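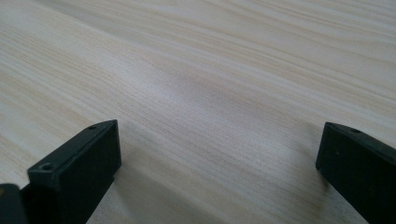 Pale wood grain, close up.

My mom's wound clinic in Silasthorpe switched her to a new dressing last winter, one of those collagen sheets, and her heel finally started closing after 15 weeks of going nowhere. Great! Then her insurer decided it would pay for five applications and no more (the clinic had planned on seven).

I get that these things cost money. I've read enough about Rocha and the other small firms making them to know the research isn't cheap. But who picks a number like five? A heel doesn't know what's in the policy booklet. The nurse who looks at it every week does, and she had to spend 16 minutes on hold with a claims desk in Bornwood while my mom sat there with her sock off.

What I'd like is pretty simple: if the wound is measured and it's shrinking, keep paying until it's closed. Stop when it stalls. I'd bet that costs less than starting over in March with an infection, and I'd love to see some insurer try it.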